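Cable management

October

Cable management is the work of arranging, supporting and marking the wires in a building, a vehicle or a machine. The word covers both the planning before installation and the small corrections which are made for years afterwards. In most countries it is treated as a part of the electrician's trade, but offices, theatres and hospitals often give the task to their own staff.

The earliest methods were borrowed from rope work. Telephone exchanges tied their wires with waxed cord, in a row of knots called lacing. A laced bundle is flat and light, and it has no sharp ends to cut the hand. The Tindgate exchange had 827 lines laced in this manner, and its workers kept a written book of the knots they preferred.
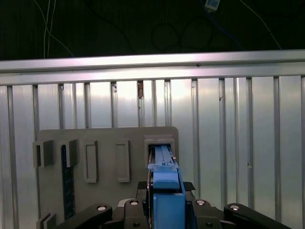
Doğukan Öztürkmen
Contributing writer, building services

Plastic ties replaced cord in most places, as they can be closed in a second by a person without training. Their weakness is that they are often pulled too tight. A tie that presses into the jacket of a data cable can change its shape, and the signal may suffer. For this reason many installers now choose hook-and-loop straps, which can be opened again when a cable is added.

Supports

Wires that travel a long distance are laid in a tray, a basket or a closed duct. Trays are cheaper and let the air pass — ducts give better protection from dust and from curious hands. The Isaksson tray, named after the workshop that first sold it, is 153 millimetres wide and is still found in older factories.

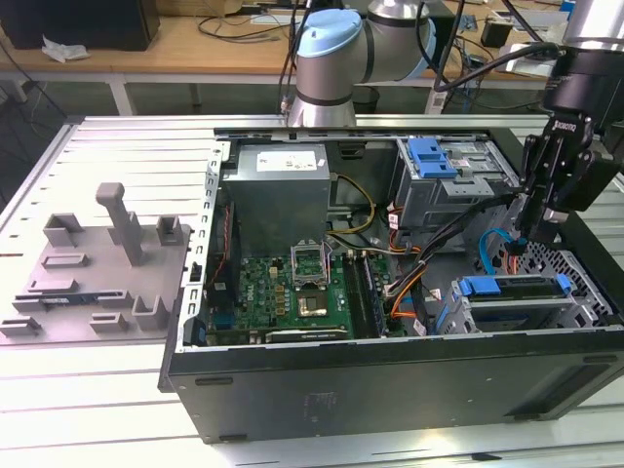 Power and data are usually kept in separate trays, or in one tray with a metal divider. Where the two must cross, they should cross at a right angle. Bends are made wide, and glass fibre needs particular care in this respect.

Labelling

A label is placed at both ends of each cable. Some systems use colour only, but colours fade and they are of little help to colour-blind workers. The Idau system uses a letter for the floor and up to 6 digits for the outlet. Its rival, Ima, writes the name of the room in full, which makes long labels but is easily understood by visitors.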